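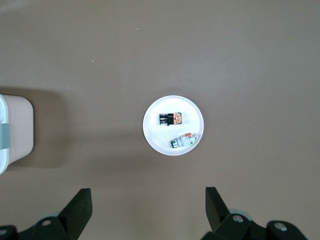 Push-button switches and contact blocks
Braltora panel parts, sorted and sold singly

If you have ever needed one orange push button on a Monday morning and been told the smallest pack is 50, you'll understand why we started this shelf. Every switch and block here is sold by the piece. Buy one, buy 41, it's all the same to us!

The push buttons are the part of the range we get most excited about. The orange one has a black square housing behind it and a silver threaded ring, so you can see how it goes together before you ever pick up a wrench. The translucent plastic shows a bit of what is inside, and we love that in a part that usually disappears into a panel door and is never looked at again.

The modular blocks are small, light gray and white, with a green section at one end and a little bright orange tab. They suit the kind of compact control box that people build for a workshop fan, a kiln or a model railroad - anything where you want the wiring to stay tidy and easy to follow a year later.

What you get
One switch or one block per bag, with a paper slip giving the part number, the rating and the terminal layout. Mounting nuts come with the switches. Wire and crimps are sold separately on the Symonenko cable page.

Choosing the right one
Check the hole in your panel first, then the depth behind it. Depth is what catches people out, especially in shallow boxes with a hinged door. Leave room for the wires to bend! The data sheet for each part has a side view with all the measurements, and it prints at full size if you turn off page scaling.

Match the rating on the slip to your circuit before you order, and if you're working on anything connected to house current, have a qualified electrician look it over. 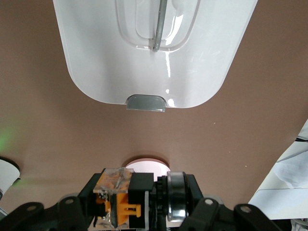 Storage is worth a thought too, if you plan to keep a few spares. Small parts like these do best in a lidded plastic box, one kind to a box, with the paper slip tucked in on top. Keep the mounting nuts threaded on their switches and they won't wander off. We keep our own shelf stock that way at the Arnville store, and finding a single part takes hardly any time (finding the pen to write the order down takes longer).

Ordering and pickup
The full list runs to 540 parts, and the search box understands color as well as part number, so "orange square" will get you somewhere useful. Orders placed by 10 in the morning are ready for pickup in Arnville the same afternoon. The Rernutcombe counter gets its delivery the next working day.

Unused parts can come back within the month, in the bag, with the slip. Bring your old switch along if you're not sure what you have - we really do enjoy matching them up.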